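Wrist view only: notes on the slot insertion runs

I finished the second batch of simulated insertion runs in April and have been slow to write them up. The short version is that the policy trained on the wrist view alone did better than I expected on alignment and worse than I expected on everything leading up to it.

The setup, for anyone who skipped the last post: a parallel gripper, wooden boards, a base with labeled slots. The simulator is Fitari, with Talukder handling the contact model. The training set is 436 demonstrations, all teleoperated by me or by Jeptoo Rugemalira, whose demonstrations are slower than mine and on the whole more useful. An episode counts as a success if the board is seated in the requested slot and stays there for 2 seconds after release.

The question was whether the overhead camera is needed at all. It is the expensive one to calibrate, and on the real cell it would be blocked by the arm for a good part of each run anyway. So I removed it and retrained with the same network, the same image size and the same number of steps. Joint positions still go in. Force readings don't.

What makes the wrist view awkward is how much of the image is taken up by the held board and the fingers. The policy has to work from what is left at the sides, and some of the time there isn't much.
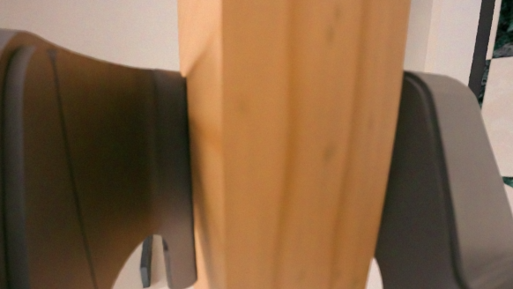
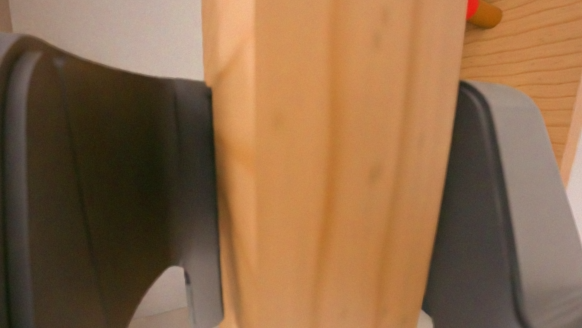 Renders from the wrist view; in the next one the A and B labels on the base are readable.
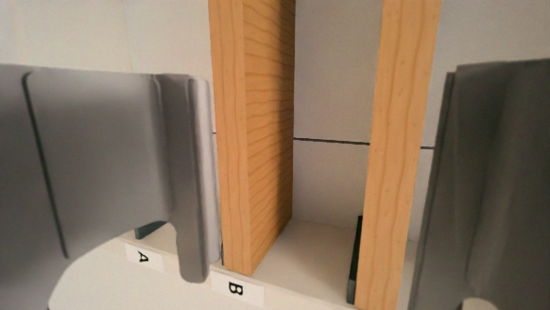 I trained on raw frames first, with no cropping and no masking. Then I tried masking out the fingers, on the theory that they carry no information the joint positions don't already have. Masking made it worse. My guess is that the gap between finger and board edge is a usable cue for how the board is tilted in the grip, and the mask was eating it. Steinar Oddsson suggested checking this by keeping a thin margin around the finger outline, and with an 18 pixel margin most of the loss came back. I would not call that proof, but it points the right way.

The second change was history. A single frame is not enough when the board hides the slot, so I stacked past frames and swept the length. Performance climbed up to 14 frames and then went flat. Longer stacks cost memory and bought nothing. I had hoped a small recurrent layer would do the same job for less, but it was unstable to train and I dropped it after a few days. Someone with more patience may get it to work.

Failures fall mostly into one type. The policy picks the wrong slot early, while the label it needs is out of view, and then performs a very clean insertion there. Alignment inside the slot is good. Jamming against a divider does happen, mainly when the board was gripped off center, and the policy rarely backs out once it has started down. It has almost no demonstrations of backing out, so this is my fault more than the network's. Jeptoo is recording a set of recoveries now, starting from deliberately bad grips.

One note on the contact model. With default friction in Talukder the board slips a little in the fingers when its lower end touches the base, and the policy learned to depend on that slip. When I raised the friction, success dropped until I retrained with the value randomized per episode. If you are reproducing this, randomize from the start. I lost most of a week to it – longer if you count the reruns.

I have not touched lighting. Everything so far uses the same soft, even light, and I don't expect the results to survive a window on a sunny afternoon. Texture is in a similar state. The grain on the boards varies between assets but the color range is narrow, and I want darker wood in there before moving to hardware.

The overhead baseline still wins on slot selection, as it should, given that it can see the whole base. A fair middle option might be one overhead frame at the start of the episode and the wrist view from then on. Plutano already supports that kind of mixed input, so it is mostly a matter of rewriting the data loader, and that is the next thing on my list after the recovery set is in.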